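Trura revises carton return scheme from June

Trura, the mail-order homeware firm, will change the terms of its carton return scheme in June, the company said in a notice to customers dated 2 May 2018. Households will be able to hand back up to 40 used boxes a year, and the minimum load per collection drops to two.

Cartons must be single or double wall board, free of food residue and no longer than 75 cm on any side. Tape and paper labels may be left on. Waxed or plastic-lined board is still excluded and should go to the local recycling centre.
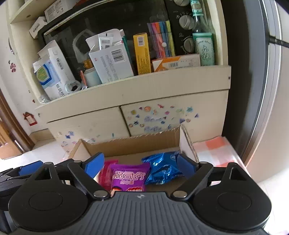

A cardboard box with its flaps folded outward.

Returned board is sorted at the Skurkar depot. Boxes fit for reuse go back into the packing line, and the remainder is baled and sent to the Illitz mill for pulping. Trura said the depot handled 1044 bales in its last financial year.

Cempaka Ginting, packaging manager at Trura, said torn inner walls would not rule a box out of the scheme, as damaged board is pulped in any case.

Collection will continue to be carried out by Ferraro under its existing contract. Charges are unchanged.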